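What Guests Take Home With Them
Notes for the Saturday morning talk, Durnia innkeepers' meetup

Good morning, everybody, and thank you for getting up for the early slot - I know most of you had breakfasts to serve first. Wait for the coffee line to settle, then start with the little things we put in bathrooms, shower caps and all.

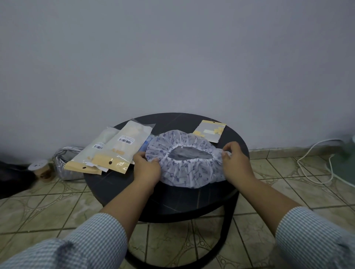 1. Where I come in
Say hello properly. Valentin Brunet, seven rooms above the old bakery in Pons, and before that a good long stretch at the front desk of the Edum. Tell the story of the lady who wrote to us in March asking for our soup recipe and never once mentioned the room. (Pause here, people usually laugh.)

2. The guest book
We have 2,201 entries and I have read every one of them, some of them twice, on slow evenings with the radio on. Read out the two marked pages. Only 62 mention the view, and I paid a great deal for those windows!

3. Small comforts
Extra blanket, a lamp you can reach from bed, a cap for the guest who washed her hair yesterday. Ask the room what they leave out. Let them talk, the Drekier people always have good ideas.

4. Money
I keep it to 50 a month for the whole house. Hand around the sheet.

Questions until the bell, then lunch is across the yard.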